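5 min read

4.2 Where the planner gets its holes from

I'll admit we started out the lazy way. Our first version of Kutasberg (the planner, named after nothing in particular) looked for caps and only caps, and it worked fine until we asked it to put a tube back. A cap tells you where a tube is. It tells you nothing about which holes are free, or which ones are the right size — and our rack mixes two sizes on the same plate.

So we now fit a rack model first and hang everything else off it. Each hole gets a slot with a diameter and a state, and the cap detector only fills in the state. We trained the detector on 2,000 labeled views from the Mollano bench, then left it alone. The fit runs once before each motion, while the arm is parked high and clear, and the planner refuses to move if the model and the caps disagree. That refusal caught 79 bad plans in June, most of them a neighboring hole picked by mistake.
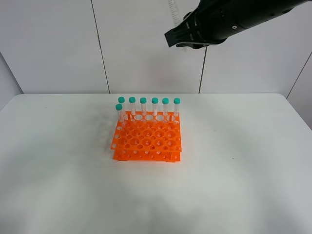 Figure 2. Test tube rack with teal-capped tubes, gripper empty and raised above the table.

Why not refit the rack while the arm is moving? The gripper hides too many holes on the way down, and a fit made from the few that remain tends to slide over by one hole.

We'd still like to try it with a second viewpoint, and the Reltdale code already has a hook for one.

Contact: Giáp Lab | © 2020 | Back to top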